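Two Grippers, One Bottle, Not Enough Afternoon

Fasville, 14 November 2023. Mervyn Bloxham wants it settled by six. Paddles or the three-finger hand. The shop can keep one.

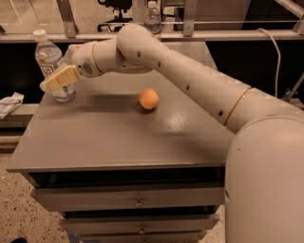 He has been at this since lunch and the coffee is gone. Seventy tries per gripper, same arm, same controller, same stack of scripts. Bottle first, then the small stuff. Score it, reset, go again.

The paddles are the cheap option. Flat fingers, one motor, 80 bucks a pair to replace. Bloxham likes them for exactly that reason — he broke 7 fingers on the Renaud hand in January and is still sore about the bill. $1,409, before shipping.

But flat fingers on a round bottle. Hm. Squeeze soft and it spins. Squeeze hard and the plastic buckles and the numbers go funny. Gaspard Perrin, who writes the grasp code at Poltico, thinks it's a approach problem. Come in lower, he says, and slower. "Everybody blames the fingers," he tells me, typing. "Look at the wrist angle."

So they look at the wrist angle. Four degrees off. Perrin fixes it, says nothing, looks pleased.

The Renaud hand wraps better, no argument there. Takes longer to close, though, and it needs its own cable and its own power supply, and the driver crashes if you so much as look at the emergency stop. Three restarts before four o'clock. Bloxham keeps teh tally on the back of a Brarnness invoice.

Final count, bottles only: paddles 58 out of 70, Renaud 64. Closer than either of them guessed. Bloxham is leaning cheap. Perrin wants rubber pads on the paddles and another day of runs.

They are still arguing when I leave for the train.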